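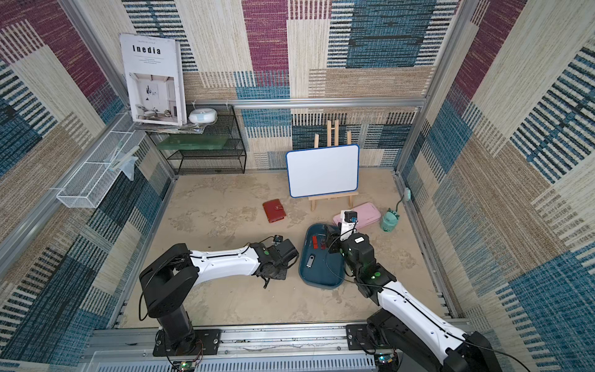
Selamawit Hailu says the madder went brown because I let the pot get too hot, and she'd bet lunch on it. She read my notes from the September batch and pointed out that I never wrote down a single temperature after the first half hour. Fair enough!

January 18, 2022

So, madder again, and this time with a thermometer clipped to the pot. I weighed out 500 g of the Brinby wool before scouring and got 480 g back once it had dried on the rack, so there was more grease and dust in there than I'd figured (the rinse water was disgusting). Alum mordant overnight, same as before. I'm going by the dry weight after scouring from now on, and I'd like Hala to do the same with her skeins so we can compare.

Roots are from the Kendport order, chopped small and soaked in 900 ml of tap water. I poured off that first soak and kept it in a jar – it's very yellow and I want to try it on scraps. Then fresh water, wool in, and a slow climb. Sat next to it with a sandwich and turned the burner down every time the needle got ideas. Two hours of that. My back hurts.
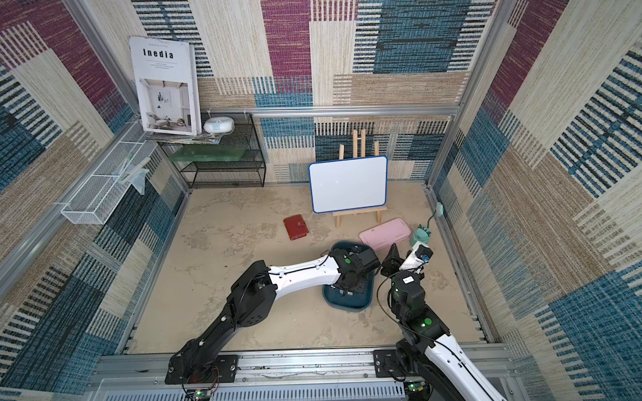
Back corner with the wire shelf, striped walls behind.

Color looks closer to brick than brown while wet, with an orange side to it that I didn't get in September. I left the skeins in the bath to cool and won't judge anything until they've been rinsed and dried.

Hala Mahasneh asked if the water could be the problem, as the Moges studio gets a much pinker red from the same roots. Could be. Their water is a lot harder than ours. She's going to bring a bit of chalk and we'll split the next batch into two pots, one with and one without, everything else the same.

To do: label the yellow jar, order more alum, find the lid for the small pot. And write the temperatures down every ten minutes, even if I'm eating.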